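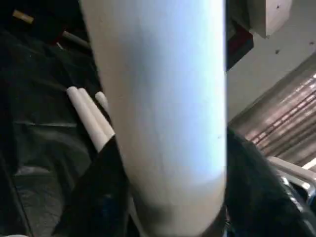 White on black: a cylinder and slender white rods with a crumpled dark sheet behind them.

May 19, 2021
By Abilio Toledo

I'd been in Tegan Bolger's studio for maybe five minutes before I got told off for moving something. In my defense, it looked like clutter! It was a white bottle on a white saucer, and I needed somewhere to put my coffee.

"That's Thursday-me's problem you just created," she said, and then laughed and took the coffee out of my hand. "No, it's fine. I've got tape marks. But drink that over by the sink, please."

Tegan sets up still lifes for a living, or for part of a living (she also does two mornings at a frame shop). Drawing classes all over Kellthorpe rent her arrangements by the week, and she drives them over in a hatchback and puts them together on site. Almost everything she owns is white. She works out of the back half of a 1949 bakery building, 1200 square feet with one good window and a floor that slopes enough to send a dowel rolling.

I asked her why white, expecting something deep.

"Beginners see a red apple and they draw red," she said. "They get so busy with the red that the shadow never goes in. Give them a plain white tube and there's nothing to look at except where it gets darker. They hate it for the first hour. Then someone notices the white isn't white, it's gray down one side and kind of blue on the other, and the whole room goes quiet."

She'll take pretty much any shape as long as it's simple. Cylinders are the ones she's fussiest about. She likes a matte surface and a bottom that rounds in a little, "so the edge doesn't just stop dead, it has to turn." Glossy things get sanded, or they get a coat of flat paint, or they go home with me, apparently, because I left with a very shiny vase.

And specks? I'd spotted a few little dark dots on the pieces lying around and wondered if that bugged her.

"I used to scrub them off. I had a toothbrush for it. Then a guy in one of the evening groups, Ottó Balogh, spent a whole class on a drawing and he'd put in every single dot. It was the best one on the wall. So now I leave them alone unless they're really grubby."

The thin pieces are newer. She calls them her sticks and says they came out of a teacher's complaint that the setups were too chunky. She lays them down close together, nearly parallel, with the ends not quite even, and lets a bigger shape cover up part of one.

"You want a bit of it to disappear," she said. "People will draw the whole stick anyway, straight through the thing in front. I did it too. I've got sketchbooks full of see-through jugs."

Then we got onto the black stuff, and honest to goodness we were on it for twenty minutes. Tegan keeps a crate of dark sheets, some cloth and some plastic, and she has opinions. Velvet eats all the light and she won't use it. Trash bags are good but noisy – she had a class ask her to stop adjusting one. An old curtain lining is her favorite at the moment.

"Everybody irons them! I get them back folded in these beautiful squares, and it's so kind, and then I have to stand there and scrunch them all up again." She showed me how, bunching one in both fists and dropping it on the table. It landed badly. She did it again. "There. See those gray bits along the top of the folds? That's half the drawing."

Moving it all is the unglamorous part. The big pieces ride in a laundry basket with towels between them, and the sticks go in a mailing tube with a sock stuffed in the end. She's broken less than you'd think, though there was a plaster cone last October that she still doesn't like to discuss. Stairs were involved.

I wondered if she ever got sick of it, the no-color thing. She pointed at her sneakers, which were orange, and at the kettle, which was also orange.

"I did try a yellow setup once. Lemons, a yellow cup, the works. Miloslav Baláž took it for his Saturday kids and they ate the lemons. So, back to white."

She had a delivery at four, a small one, just the sticks and one upright piece and whichever sheet was behaving. I carried the basket down to the car and she carried the tube, and she asked me twice if I'd remembered the vase.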